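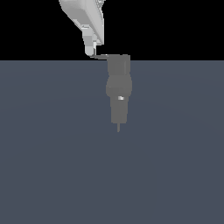 Does the time of a tenant's repair request affect how soon the work is done? In the records studied here it does: requests made before noon were closed sooner than those made in the evening, even where the fault was of the same kind.

4.2 Time of request and time to completion

The records cover 3,702 repair requests made by tenants of the Wendovness estate. Each entry gives the hour of the request, the trade needed and the hour at which the tenant signed the job off. We left out 141 entries with no sign-off. Requests passed by telephone to the Beddoe office and those handed in at the desk were treated alike, as the office logs both on the same form.

Morning requests were usually given to a tradesman on the day they came in. Evening requests joined the next day's list, where they were placed behind any work carried over. The delay was greatest for joinery and least for plumbing, which has its own duty rota. Morris (in his earlier study of the Fleltberg blocks) found the same order of trades but a smaller gap between morning and evening.
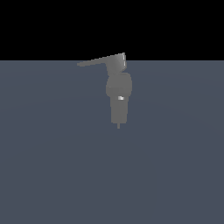
Figure 2. Side view, simulated, with the plain ground plane and black background.

Part of the gap comes from who is able to ring in the morning. Retired tenants and those at home with small children made most of the early requests, and they were also more likely to be in when the tradesman called. A missed visit sends a job back to the end of the list. When jobs with a missed visit are removed, the gap becomes smaller but does not close.
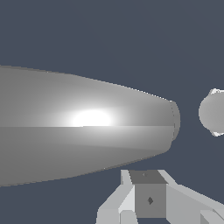
The interviews point the same way. We spoke to 33 tenants, and many of those in work said they had put off reporting a fault until it got worse. One had lived with a sticking back door through the whole of August. Several thought that a message left after hours was not read at all, although the office log shows that such messages were entered the next morning.

We did not have access to the tradesmen's own job sheets, so travel between sites could not be separated from time spent waiting for parts. Kneath suggests that parts account for most of the delay in joinery, and the stock lists kept at the Flondent depot would allow this to be checked. The next section sets out the costs of late completion to the landlord.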